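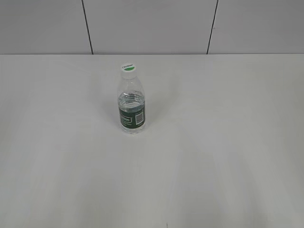 Professional Practice II
Session 6: Construction Administration
Instructor: Savita Bisht
Notes revised Jul 25, 2019

Reading before class: the general conditions in your course packet, the sections on submittals, changes in the work, and payment. Bring the Clallville drawing set. We will use the wall sections and the door schedule.

Where this session fits

Last session ended with a signed construction contract. The owner has picked a contractor, the permit is in hand, and the drawings and specifications are now contract documents. From this point the architect is no longer free to change them. A change to the drawings after signing is a change to somebody's contract, and it has to go through one of the procedures covered below.

Students who have worked in an office over the summer usually know this phase as "CA." It takes up a large share of the hours on most building projects, and it is the phase where fees are most often lost. One cause is plain: the fee was set before anyone knew who the contractor would be.

The running case is the Clallville branch library, a one-story building with a reading room, a meeting room, and a small staff area. Custus is the general contractor. Huang is the mechanical and electrical consultant, hired by the architect. Ilimon supplies the curtain wall and is a sub-subcontractor, so it has no contract with the owner, the architect, or Custus directly. Keep that chain in mind. Most of the mistakes in the exercise come from forgetting it.

Who talks to whom

The owner has two contracts: one with the architect and one with the contractor. The architect and the contractor have no contract with each other. The architect has duties that are described in the construction contract, such as reviewing submittals and certifying payment, but the architect carries them out on the owner's side of the table and, when deciding disputes, is supposed to favor neither party.

Messages to subcontractors and suppliers go through the contractor. Messages to the architect's consultants go through the architect. If the Ilimon shop drawer phones you with a question about an anchor, you can listen, but the answer goes back in writing to Custus. An architect who gives instructions straight to a sub has started directing the work, and the contractor may later say that the instruction cost money.

The preconstruction meeting

Hold it before anything is built. The architect often runs it, though on some jobs the contractor or the owner's representative does. Typical items:

Names and contact details for everyone with authority to sign
Submittal schedule, and which items have long lead times
How requests for information will be numbered and sent
Date each month when the payment application is due
Site access, parking, and working hours
Testing and inspection, and who calls the testing lab
Meeting schedule and who writes the minutes

Minutes should go out within a few days and should say that they stand as written unless somebody objects. Write them in short, flat sentences. Record decisions and who is to act. Leave out the discussion unless it explains the decision.

Submittals

A submittal is the contractor's way of showing how it plans to meet the documents. The main types are shop drawings, product data, samples, and mock-ups. Submittals are not contract documents. If an approved shop drawing departs from the specification and nobody pointed out the departure, the specification normally still governs.

The order of handling is fixed:

1. The sub or supplier prepares the submittal.
2. The contractor reviews it, checks field dimensions, marks it, and stamps it.
3. The architect logs it in and sends it to a consultant if needed.
4. The consultant returns comments to the architect.
5. The architect reviews, stamps, and returns it to the contractor.
6. The contractor distributes it.

If a submittal arrives without the contractor's stamp, send it back. Do not review it as a favor. Once you do, you have taken on a check that belonged to someone else.

The Clallville log has 126 submittals. Open it in the packet and look at the column headed "Days held." The specification gives the architect ten working days. Find the items that went over and see where they sat. In several cases the package went to Huang late, so the consultant had very little of the review period left.

Stamp wording matters. Most offices avoid the bare word "approved" and say that the review is for general conformance with the design concept. The actions are usually a version of these: no exceptions taken, make corrections noted, revise and resubmit, rejected. Use the same set for the entire job. Do not invent a fifth action in the margin.

Requests for information

An RFI is a written question from the contractor about the documents. A good one cites the sheet and detail, says what is unclear, and suggests an answer. A poor one says "please advise."

Some RFIs have answers that are already on the drawings. Answer them anyway, with the sheet number, and keep the tone even. Some are substitution requests in disguise. Return those and ask for the proper form. Some show a real error in the documents. Answer those quickly and tell the owner if there may be a cost.

An RFI response is a clarification. If the answer changes the price or the time, it needs one of the change documents. Many offices print a line to that effect at the bottom of the form. The line helps, but it does not turn a change into a clarification.

Changes in the work

There are three instruments to learn for the exam.

Change order. Signed by owner, architect, and contractor. All three agree on the change, the price, and the time. This is the normal route.

Construction change directive. Signed by owner and architect. It is used when the work must go ahead and there is no agreement yet on price or time. The contractor proceeds, and the cost is settled later by the method named in the contract.

Minor change. Issued by the architect alone. No change in price, no change in time, and consistent with the intent of the documents. Moving a switch a few inches before the wall is framed is a fair case. If the contractor thinks it will cost money, it must say so before doing the work.

Worked item from Clallville: after the slab was placed, the library director asked for a floor outlet at the service desk. Custus priced the saw cutting, conduit, outlet, and patching. The quote included a $500 charge for supervision. Read the overhead and profit clause in the packet and decide whether that charge is allowed as a separate line. Write down the clause number. We will compare answers in class.

Site visits and field reports

The architect visits at intervals suited to the stage of the work. The purpose is to become generally familiar with progress and quality and to keep the owner informed. The architect does not supervise, does not control means and methods, and is not in charge of site safety. If you see a plain danger to someone, speak up at once and follow up in writing. That is a matter of ordinary duty and does not make you the safety officer.

A field report should include the date and time, weather, who was present, work under way, items observed, and any action needed. Avoid "inspected" unless you are describing one of the formal inspections. "Observed" is the usual word. Avoid "all," "every," and "ensure."

Payment

The contractor sends an application with an updated schedule of values. The architect compares it with the work in place and with materials suitably stored, then certifies an amount. The certificate is a statement to the owner, so do not sign it on trust.

Watch for front loading, where early items carry too much of the total. On Clallville the first schedule of values showed general conditions 50 percent billed by the end of October, when the footings were still being formed. The architect sent it back, and Custus revised it.

Retainage is an amount held from each payment until later in the job. The rate and the point where it drops are set in the agreement and may be limited by state law. Look them up each time.

Closeout

Substantial completion is the point at which the owner can use the building for its intended purpose. It often starts the warranty periods, and it shifts insurance, utilities, and upkeep to the owner as stated in the certificate. The contractor prepares the punch list first. The architect then inspects and adds to it.

Before final payment, collect:

Warranties and operating manuals
Record drawings marked by the contractor
Consent of surety, if there is a bond
Lien waivers
Keys, spare parts, and extra stock named in the specification
Proof that owner training was held

Assignment, due at the start of next session

Read RFI packet C. For each item, decide whether it should be answered as a clarification, issued as a minor change, or sent for pricing. Give the sheet or specification section that supports your choice. One or two sentences per item is enough.

Then draft the reply to the last item, the Ilimon anchor question, as it would go out from the office. Address it to the correct party. Copy anyone who should be copied. Type it on the course letterhead and hand in paper, stapled, with your name on the back.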